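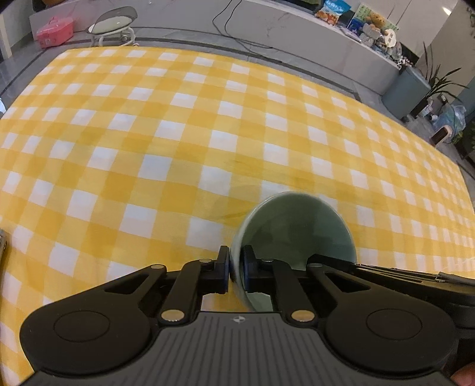 手持ちグリッパーの軌跡が格子一個ぶん横に飛ぶ件

投稿者:mameshiba_ctrl
朝7時すぎ

お皿まわりのタスク(ボウルの縁をつまんで置き直すやつ)の軌跡復元で詰まってます。テーブルクロスが黄色と白のギンガムチェックで、まあ嫌な予感はしてたんですが、案の定というか、自己位置がときどき横にピョンと飛びます。飛ぶ量がだいたい格子の周期と揃ってるので、隣のマスと取り違えてるんだと思ってます。

構成はVisual-InertialのSLAMで、フロントエンドはFernandes(うちの内製です、名前は気にしないでください)。特徴点の上限は400。エピソード89を流し直すと毎回3047フレーム目で飛ぶので、再現性だけはばっちりです。うれしくない。

試したこと
・魚眼のキャリブやり直し → 変化なし
・上限を増やす → 飛ぶ回数が増えた(えっ)
・IMUのノイズパラメータを小さくする → 飛ばなくなったけど、今度はゆっくり流れていく

クロスの上をマスクして床とかカウンターの方だけで解こうかとも思ったんですが、手首を下に向けた瞬間に画面がほぼクロスになるんですよね…。皆さんどうしてますか?

投稿者:nukamiso99
まず布を変えましょう。無地じゃなくて、適当に模様がバラけてるやつ。ソフトで頑張るところじゃないです。

投稿者:mameshiba_ctrl
>nukamiso99
それを言われると終わっちゃうんですよー! もう録っちゃったんです。それに、ギンガムの布なんてどこの家にもありそうじゃないですか。ここで飛ぶなら他でも飛ぶと思うんです。

投稿者:kotatsu_slam
上限を増やして悪化したのはむしろ自然な気がします。増えた枠をクロスの交点が全部食ったんじゃないですかね。コーナー検出器にとってギンガムの角は大ごちそうなので。画面をグリッドに分けて、領域ごとに特徴点の数を制限してみてください。周辺のカウンターや観葉植物のあたりから強制的に拾わせる感じで。

あと、記述子の距離の比で落とすやつ、閾値いくつですか? 繰り返し模様だと一番目と二番目の候補がほぼ同点になるので、厳しめにすればクロスの点は勝手に消えるはずです。

投稿者:mameshiba_ctrl
0.84でした。緩いですねこれ…。誰が決めたんだと思って履歴を見たら自分でした。

投稿者:kotatsu_slam
緩いですw

投稿者:hidarikiki
横から失礼します。格子の取り違えって決めつけてますけど、時刻ずれの可能性は消しました? うちでも似た症状が出て、さんざん特徴点をいじったあげく、IMUとカメラのタイムスタンプのずれが原因だったことがあります。手首をくるっと返すところで予測が外れて、探索窓の中に隣のマスが入ってきて、それを掴んじゃう。つまり格子は共犯で、主犯は時刻の方という話です。

3047フレーム目の直前って、速く回してませんか?

投稿者:mameshiba_ctrl
見てきました。速くはないです。ボウルの縁を挟んだまま、ちょっと手首を傾けてるあたりです。ただ角速度のグラフをちゃんと見てないので、昼休みに見ます。

ついでに書いておくと、自分がもうひとつ気になってるのはマスクの方です。グリッパー自身が画面の下側をどーんと占めていて、そこは固定マスクで抜いてるんですが、指とリンクは開閉で動くじゃないですか。いまのマスクは開いた状態で作ったものを使い回していて、閉じたときにリンクの三角の穴からクロスが見えたり隠れたりする。あの穴の縁に特徴点が乗ってる気がするんですよね。
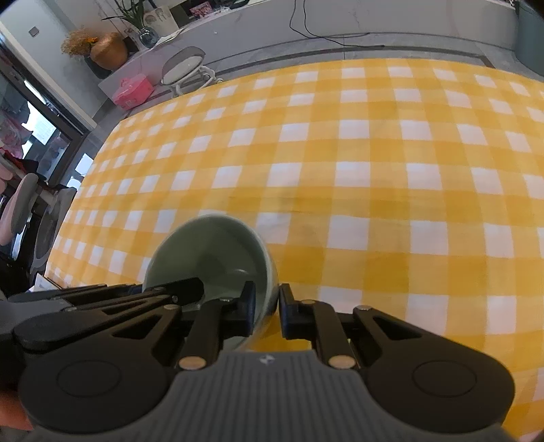 それで、開度に合わせてマスクを切り替えるようにしようかと。指のパッドに青っぽいところがあるので、開度はその色で追って推定しています。推定値そのものはそこそこ安定してます。問題は、つまんでる物です。ボウルは手と一緒に動くのでSLAMから見たら「動かない背景」じゃないわけで、でもマスクには入ってない。釉薬のテカリにも点が乗るし、テカリは手とも背景とも違う動きをするし、もう泣きそうです。

投稿者:kotatsu_slam
あー、リンクの穴は盲点でした。それは動的マスクにした方がいいです。雑でいいなら、指の可動範囲を全部包む多角形で抜いちゃうのが一番早いですよ。画角が広いので、そのくらい捨てても足ります。つまんだ物も、多角形を指先から少し前に伸ばしておけばかなり入ります。

投稿者:nukamiso99
大きく抜くのは反対。手元の近い点は並進の推定に効くので、それを捨てて遠くの家具だけで解くと回転は合うけど位置がふわふわしますよ。つまむ動作って結局手元の精度がほしいんでしょう? 本末転倒になりませんか。

投稿者:kotatsu_slam
いや、近い点が大事なのは分かるんですが、その近い点がギンガムなんですよ今回は。間違った近い点より、正しい遠い点でしょう。

投稿者:nukamiso99
格子は周期が分かってるんだから、間違いというより「周期ぶんの曖昧さがある正しい点」ですよね。IMUの予測が周期の半分より良ければ曖昧さは解けるはずで、解けてないなら予測の方が悪い。だから自分はhidarikikiさんに一票です。布を変えろと言った口でなんですが。

投稿者:hidarikiki
票が入った。

投稿者:Imogen Dawber
日本語が変だったらごめんなさい。VivthorpeでLejla Ivanovと一緒に軌跡処理のツールを書いています。

チェックの布では、私たちはクロスの点を捨てませんでした。代わりに、ループ検出にだけ使わないようにしました。フレーム間の追跡では、動きが小さいのでチェックでもほとんど正しい対応が取れます。危ないのは、一度見失って再ローカライズするときと、ループを閉じるときです。ここで隣のマスと合ってしまうと、全体の軌跡が一度に引っ張られます。飛んだフレームで、再ローカライズのフラグが立っていないか確認してもらえますか?

Lejlaは「それは対症療法だ」と言っていて、彼女は平面として布を推定して、平面内の並進だけ信頼度を下げる方が好きです。私たちの間でもまだ決着していません。

投稿者:mameshiba_ctrl
Imogenさんありがとうございます! 全然変じゃないです。フラグ、ログに出してなかったので足して回します。

昼休みの分の報告です。角速度のグラフを見ました。飛ぶ直前は静かなものでした。でも時刻ずれを推定させてみたら、ゼロじゃなかったです。つまり両方…? 嫌な展開になってきました。

投稿者:hidarikiki
ほら〜。

投稿者:kotatsu_slam
ゼロじゃないのはどの機材でもそうでしょ。直前が静かなら、今回のジャンプの説明にはならないですよ。ずれの影響は動きの速さに比例するんだから。

投稿者:hidarikiki
それはそう。ただ放置していい理由にもならないので、オンラインで推定するか固定値で補正するかは決めておいた方がいいです。

投稿者:mameshiba_ctrl
夕方の報告です。再ローカライズのフラグ、立ってました!!! 見失って、地図の中から候補を探して、隣のマスのキーフレームに着地してます。Imogenさん大当たりです。

で、見失うきっかけがたぶん両手なんですよ。両手で録ってるエピソードでは、もう一台のグリッパーが画面に入ってきて、これがどのマスクにも入ってない。黒くて長いのが斜めに入って、本体のスクリューとか擦れた跡とか、いかにも特徴点になりそうなものを持ってます。

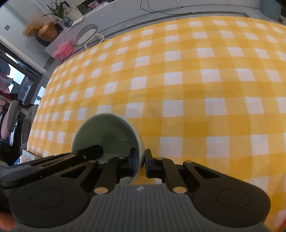

左からもう一台が伸びて、先がボウルの縁の上まで来ているフレーム。右側の縁は手前の指の間。

ここ、画面の中で「世界に固定されてない物」が多すぎます。自分の指、相手の腕、場合によってはボウルも。残りの面積の大半がギンガム。そりゃ見失うわと。

相手側のマスクってどう作るのが普通ですか? セグメンテーションのモデルを一個かませるのが正攻法なんでしょうけど、全フレームに回すのはちょっと重くて。

投稿者:kotatsu_slam
両方の軌跡が大まかにでも出てるなら、相手のCADを自分のカメラに投影してマスクを作れますよ。一周目はマスクなしで解いて、二周目で投影マスクつきで解き直す。ちょっと太らせておけば誤差も吸えます。

投稿者:nukamiso99
一周目が隣のマスに飛んでたら、投影マスクも隣のマスに飛ぶのでは。

投稿者:kotatsu_slam
……ループ検出を切って一周目をやればいいんじゃないでしょうか。

投稿者:usagi_policy
学習側の人間です。いつも出てきた軌跡を食べるだけなので、こういう苦労は見えてなくてすみません。ひとつだけ言わせてもらうと、ゆっくり流れるドリフトは相対行動で学習してるとあまり痛くないです。痛いのはジャンプの方で、一フレームだけでもマス目ぶん飛ぶと、その前後の行動ラベルがとんでもない速度になって、ポリシーがときどきビクッとします。なので迷ったら「飛ばないけど流れる」設定の方をください。

ただ両手の場合、左右の相対位置が流れるとそれはそれで困ります。左を縁の上に持っていくつもりが、内側の壁に当たりにいくとかになるので。

投稿者:mameshiba_ctrl
要求が多いw でもすごく助かります。じゃあ左右を同じ地図に載せるのは必須ですね。いまは片方ずつ別の地図で解いて、あとから合わせてました。その合わせるところでもギンガムに引っかかってそうな予感がします。

投稿者:Imogen Dawber
同じ地図に載せるのは賛成です。私たちは、録画を始める前に、部屋をゆっくり見回す地図用の動画を一本取ります。布だけでなく、棚や植物や椅子が大きく映るように。それを地図として固定して、左右どちらもその中で位置を出します。Drerkcombeという小さなスクリプトがその手順をまとめています。公開できるかどうか聞いておきます。

投稿者:mameshiba_ctrl
地図用の動画は一応あるんですが、見返したらずっとテーブルを撮ってました。カウンターの上とか、ガラス戸の方とか、全然回してない。そこから作り直せるかな…タスク側の動画からキーフレームを借りてくる手もありますかね。

投稿者:kotatsu_slam
ガラス戸は明るすぎて飛ぶし、向こう側が動くこともあるからやめた方が。カウンターの方で。

投稿者:hidarikiki
枠は使えますよ。黒くて太いし。中だけ抜けば。

投稿者:kotatsu_slam
枠だけ残すマスクを誰が描くんですか。

投稿者:mameshiba_ctrl
自分でしょうね…。

とりあえず今夜の予定を書いておきます。

1. 比の閾値を厳しくする
2. ループ検出と再ローカライズからクロスの点を外す
3. 指は可動範囲の多角形で抜く。ただしnukamiso99さんの言う位置のふわふわが出ないか、抜かない版と並べて見る
4. 左右を同じ地図で解く
5. 時刻ずれは固定値で補正

一度に全部入れるとどれが効いたか分からなくなるので、一個ずつ足してエピソード89を回します。結果はStorkavness(ビューア)で重ねて見る予定。

投稿者:nukamiso99
3は両方の結果を貼ってください。自分が間違ってたら間違ってたで知りたいので。

投稿者:mameshiba_ctrl
夜です。1と2まで入れました。例のフレームのジャンプは消えました! やった! …と思ったら、もっと後ろの別の場所でちょっとだけ飛びます。マスの周期とも合わない中途半端な量で、ますます分からない。角速度は、今度は大きいです。

投稿者:hidarikiki
呼びました?

投稿者:mameshiba_ctrl
呼びました。5を先にやります。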